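1/ Needed 260 raffle tickets by Tuesday, so I bought a label program called Odmont. It offers 800 templates. 60 of them are wedding invitations.

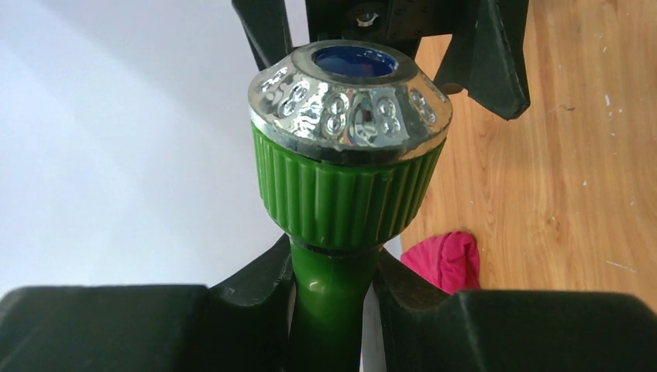
2/ Numbering works fine until you hit undo. Then every ticket is number 5 — very fair, very short raffle.

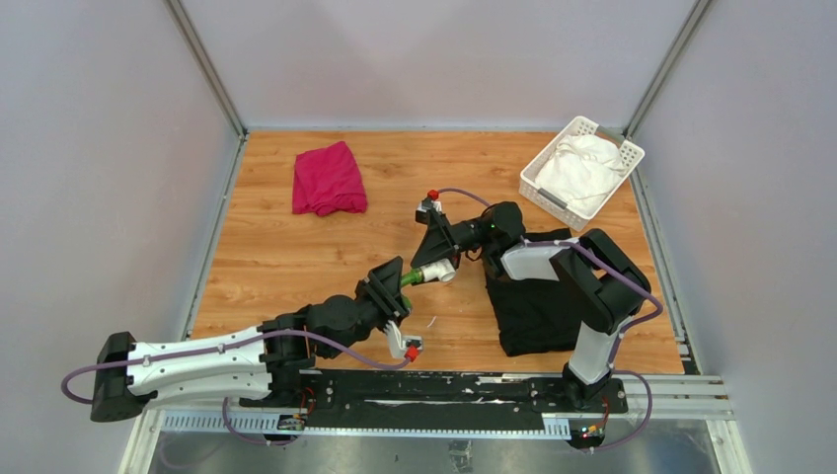
Hatice Eren says to build the numbers in a spreadsheet and import them. I did. It imported the header row too, so somebody gets a ticket called "Number."

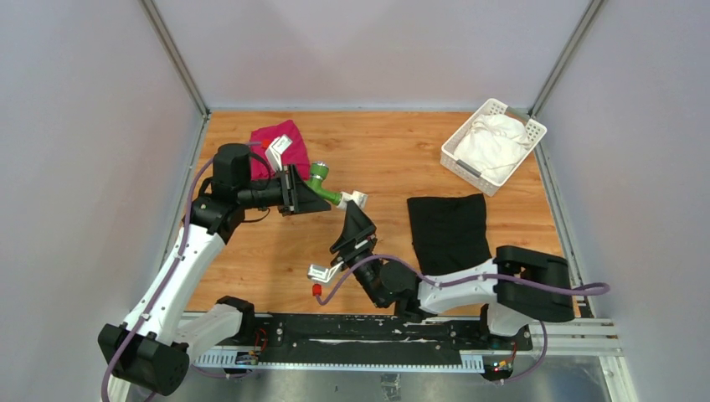
Reprinting page one tonight. The barcodes look great, by the way. We don't own a scanner.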